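Ticket 771 — Gripper timing and station order for open day demo
Project: Kellov
Site: Plunton
Status: Open
Updated: Feb 26, 2024

Symptom: During rehearsal the arm paused for 97 seconds between the rack station and the tray station, then resumed without a fault code. Visitors get a short slot at each station, so a pause of that length breaks the demo.

Checked so far: Controller log shows no overcurrent. Supply voltage is normal. Restarting the Brukon controller cleared the pause for one run — it came back on the next.

Wrist views, rack station first, then yellow tray:
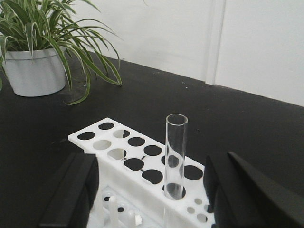
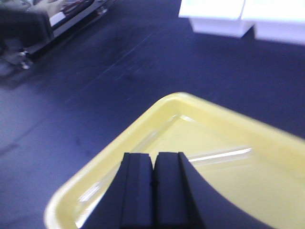
Mihăilă
Demo cell support, Plunton

Next steps: The wait timer in the demo script is still set to the value from the January build. Change it to 1000 ms and rerun the full sequence with the wrist view recording on. If the pause returns, export log entries from line 786 onward and attach them to this ticket. Do not edit the grip force settings until the timer has been ruled out. Visitor barrier stays closed during reruns.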